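23 Dec 2018

Home at last from the friendship evening at the town hall, with my feet aching and far too much dumpling inside me, but I want to get this down before it goes fuzzy. Washington Toledo gave the talk on the trade agreement between Stovow and Phetsri, and he was so good! I'd been dreading an hour of tariffs (I very nearly stayed in with the mince pies) and instead he talked about ports and fishing rights and how the two delegations spent their first 4 days arguing over the seating.
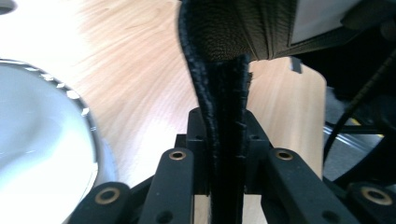
The signing is meant to be in Volstead after the holidays, if the ministers can agree on the wording about the railway. Washington thinks they will. I'm less sure, as Phetsri has walked away from that railway twice already, but he has been following it far longer than I have and he did seem very cheerful about it all.

We had 70 in the hall, and a lovely long muddle of questions afterwards. A lady behind me wanted to know what becomes of the 636 students on the exchange scheme, and he promised to find out and write to her.
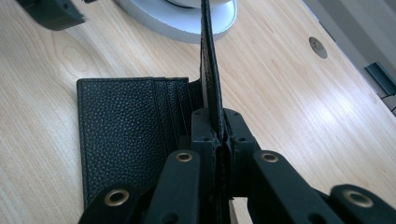 I do hope he does. Our own twinning with Fikard began with letters like that, years ago, and I still have mine in the bureau somewhere. Must dig them out tomorrow, once the sprouts are done and the spare bed is made up.

4 comments
Share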